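3.2 Materials and Work Surface

The study used one type of container throughout: a small zippered pouch of off-white canvas with a pale lining and a narrow wrist loop in the same fabric. Soft pouches of this kind are common in homes and offices, where they hold coins, keys, chargers and other small items. They were chosen over rigid boxes for a practical reason. A box keeps its shape when it is set down, while a fabric pouch may settle in a different way each time, and the width of its opening changes with every handling.

Pouches were drawn from the Borum stock held by the laboratory. Each was unpacked, pressed flat by hand and stored for one night before use. No stiffener was added to the fabric. Two pouches with damaged seams were set aside at this stage and do not appear in the results.

All sessions took place on a light green cutting mat printed with a grid of thin white lines. The grid allowed the position of a pouch to be noted in squares, without a separate ruler. A plain white wall behind the mat kept the background free of other objects. The mat was wiped before each session and was not moved between trials.

The resting state of a pouch was recorded under three headings: the direction of its long side, the side on which it lay, and the state of its opening. An opening was classed as closed, partly open or open. Creases in the body of the pouch were noted but not scored, as earlier work in the Serra series had found that two observers seldom agreed on them.

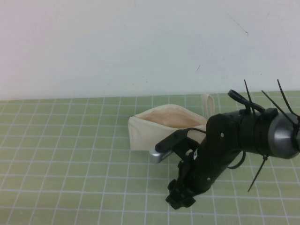
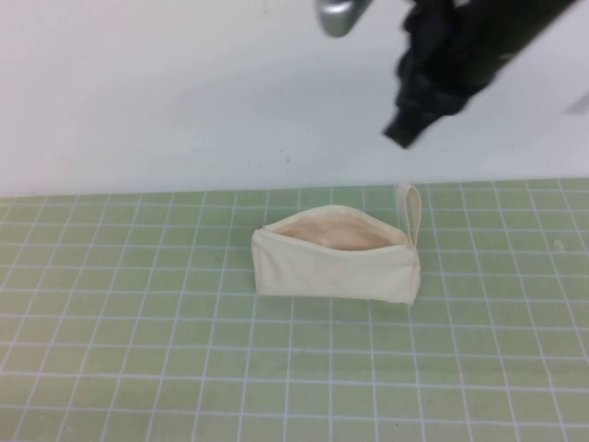 Figure 3. The canvas pouch lying on its side on the grid mat, with the lining visible through the opening. In the first view a small silver object is at the lower left corner of the pouch; the second shows the wrist loop standing upright at the right end.

3.3 Recording Procedure

Each session began with the pouch placed on the mat by hand. The observer entered its resting state on the Suvari record sheet before any item was brought near it. The wrist loop was treated as part of the pouch but was not used to decide its direction, given that a loop may stand, fold or fall independently of the body.

Items were then handled one at a time. If the pouch shifted by two squares or more, its new position was entered on a fresh line and the earlier entry was kept. A session ended after eight items, or sooner if the opening had collapsed fully – such sessions were marked as short and are reported separately.

The completed sheets were checked by Jinlong Fang against the session log. Where the two differed, the entry on the sheet was retained and a note was added to the log. The final set contained 3000 entries.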